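Bubble Tea für zu Hause: das Set von Pranport nach drei Monaten

Seit August steht bei uns das große Bubble-Tea-Set von Pranport im Schrank, und weil mich im Bekanntenkreis inzwischen ständig jemand darauf anspricht, schreibe ich jetzt doch einmal alles in Ruhe auf. Bestellt habe ich es bei Sturley, eigentlich als Geburtstagsgeschenk für meine Nichte – dann wurde der Karton bei uns aufgemacht und ist geblieben (sie hat später ein eigenes bekommen, keine Sorge!).

Im Karton liegen ein kleiner Topf mit Siebeinsatz, ein Messlöffel, ein Shaker mit Schraubdeckel, zwei Beutel getrocknete Tapiokaperlen und ein Heftchen mit Rezepten. Der Topf ist das Herzstück. Man hebt den Einsatz samt Perlen aus dem Wasser und hält ihn gleich unter den kalten Hahn, da klebt nichts mehr am Boden fest. Vorher habe ich das immer mit Kochtopf und Nudelsieb gemacht und hinterher eine Viertelstunde geschrubbt.

Beim Kochen selbst braucht man etwas Geduld. Das Heft verspricht Perlen in zwanzig Minuten, ich lasse sie lieber dreißig leise ziehen und dann noch einmal so lange zugedeckt stehen. Danach kommen zwei Löffel brauner Zucker dazu, solange alles noch warm ist. Wer sie über Nacht in den Kühlschrank stellt, wird enttäuscht, am nächsten Tag sind sie innen mehlig.
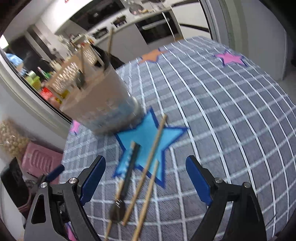
Milchtee mit Perlen am Becherboden

Am liebsten trinken wir die klassische Variante mit kräftigem Assam und einem guten Schuss Vollmilch. Mit Hafermilch geht es auch, da nehme ich etwas mehr Tee, sonst schmeckt es schnell nach Frühstücksbrei. Die Fruchtrezepte aus dem Heft habe ich brav alle probiert, und na ja – Pfirsich war nett, Mango viel zu süß.

Nicht so glücklich bin ich mit dem Shaker. Der Deckel schließt gut, lässt sich aber mit nassen Händen kaum wieder öffnen, und die Skala war nach wenigen Spülgängen verblasst. Mein alter von Barrera kann das besser. Auch die beigelegten Perlen sind recht knapp bemessen, bei uns haben sie drei Nachmittage gehalten. Nachkaufen kann man überall, im Asialaden sogar deutlich günstiger.

Trotzdem würde ich das Set wieder nehmen, allein wegen des Topfes, der inzwischen auch für Eier und kleine Portionen Ravioli herhalten muss. Wer nur zweimal im Jahr Lust auf Bubble Tea hat, kommt mit einem feinen Sieb genauso ans Ziel.

Vier von fünf Sternen, den fünften behält der Shaker ein.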